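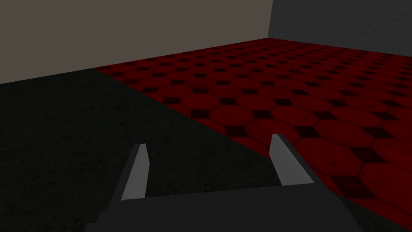 Simulated gripper at the edge of the red tile, fingers open.

October 22, 2022

The equipment request is due in November and I spent most of this week on it, so this post is mainly about money.

Last year we asked for a second arm and got it, and then it sat for a long time waiting on a mounting plate. The plate wasn't in the budget. Neither were the spare fingers, the longer cable, or the shelf we ended up buying with what was left in the office supplies line. Liesbeth Goossens went through the old request with me on Monday and marked everything we had paid for that wasn't on it. She used a lot of ink.

So this time I started from the simulator. Before we ask for hardware I want to know which jobs we are asking it to do, and the rooms we already have rendered are good enough to settle some of that. Reach, for one. Also where a base can stand without blocking itself, and whether we need two arms on the same body for the household tasks or could get by with one and a cart.

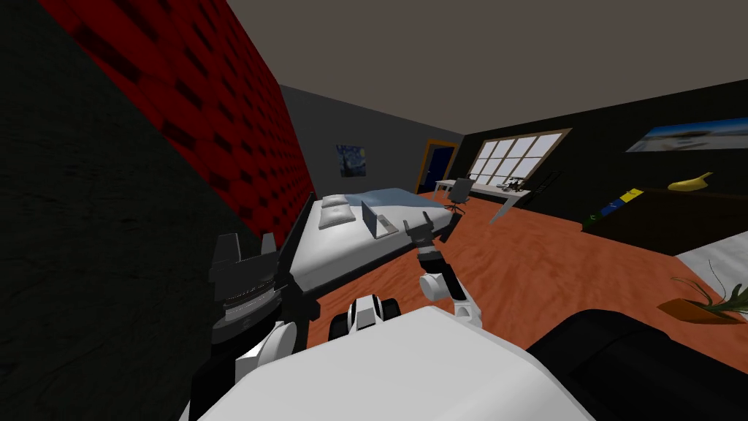

Both arms in the bedroom. The laptop is on the bed near the right gripper.

Pascual Maldonado wants two arms. His argument is the bedroom: a laptop near the edge of a bed is something you would want to steady on one side while you close it from the other. Maarten Koster would put the same money into a better wrist camera and a second workstation, and let the one arm we have do more hours. I went back and forth. The quote from Martens for the two-arm base is good for 28 days, which doesn't leave much time to keep going back and forth.

What I have in the draft right now:

Two-arm base, quote from Martens, delivery included but not installation.
Parallel grippers, one pair, from Hirnel.
Spare finger sets. I put down $800 and Liesbeth thinks that is low.
Workstation for rendering, with 85 hours of setup and porting time for whoever gets stuck with it.
Cables, plates, bolts, a proper shelf.

The workstation is the item I expect to be asked about. Our current machine is shared with two other projects and the queue had 51 jobs in it on Thursday morning. A render of a bare room with a gripper in it goes through fine. The furnished rooms are where we wait, and those are the ones we need for planning.

I also asked Liruditz about leasing a base for a year. They do it, but the lease doesn't cover worn fingers, and worn fingers are most of what we pay for. I may ask again in the spring.
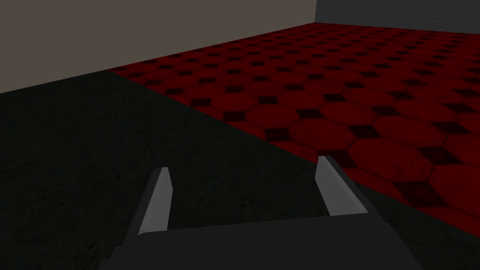

Manipulation Group, Anositz

Rianne Cuypers reads all the requests for our floor and she likes a first stage that can be paid for and checked alone. For us that is the grippers and the spare fingers, mounted on the arm we own. The plain room with the two floors covers that stage. The base and the workstation go in as stage two, with separate totals.

Nobuhle Tshabalala is checking the power requirements for the lab. If we need a new circuit, it goes in the request too, on its own line. I still have to get the installation price from Martens in writing, and I'm calling them on Monday.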